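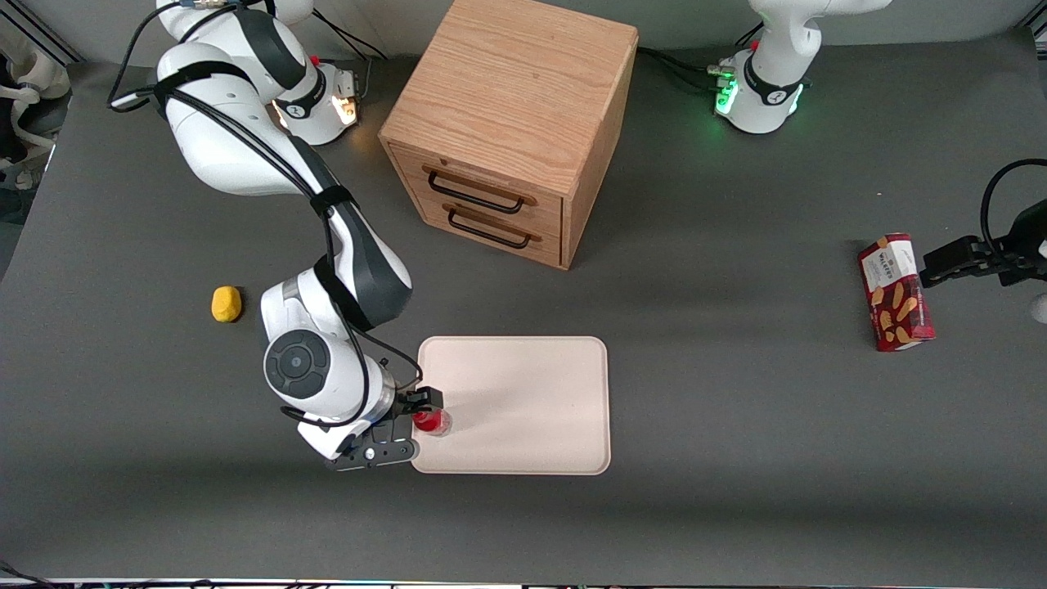

Page 81

Setting a Small Tray and Clearing It Again

A tray keeps cups and small things together on a bare table, and it makes clearing up quicker. A pale plastic one with a raised rim works well. The rim stops a cup from sliding off when the tray is lifted, and rounded corners are easy to wipe.

What you need

One shallow tray
Small plastic cups, such as the red see-through one
A small two-drawer cabinet
A soft cloth and mild dish soap

Setting the tray

1. Wipe the table and let it dry. Grit under a tray will scratch a smooth top.

2. Lay the tray flat, a hand's width in from the front of the table. Press each corner. If it rocks, turn it over and look for crumbs stuck to the bottom.

3. Bring in the cups one at a time. Start at the left edge and work toward the right - reverse this if you are left-handed. Set each cup down inside the rim, never on it.

4. Leave a finger's width between cups. Thin plastic cups tip easily when they touch.

5. Keep anything that isn't going on the tray well off to the side. Small loose items can wait there until you decide which drawer they belong in.

Placing the cabinet

Stand the cabinet at the back of the table. Turning it at an angle is fine as long as both drawers can open all the way. With bar handles, pull from the middle of the bar so the drawer comes out straight.

Cups go in the top drawer, cloths and odds and ends in the bottom. Leave the top of the cabinet bare. Wood marks quickly under a damp cup.

Clearing up

Take the cups off first, then carry the tray to the sink. Wash it in warm water and stand it on its long side to dry. For sticky spots, leave a wet cloth on them for a few minutes before wiping. Don't use a scouring pad on clear plastic - it will turn cloudy.

Check the drawer handles every October and tighten any loose screws.

Next: Lining a Shallow Drawer, page 153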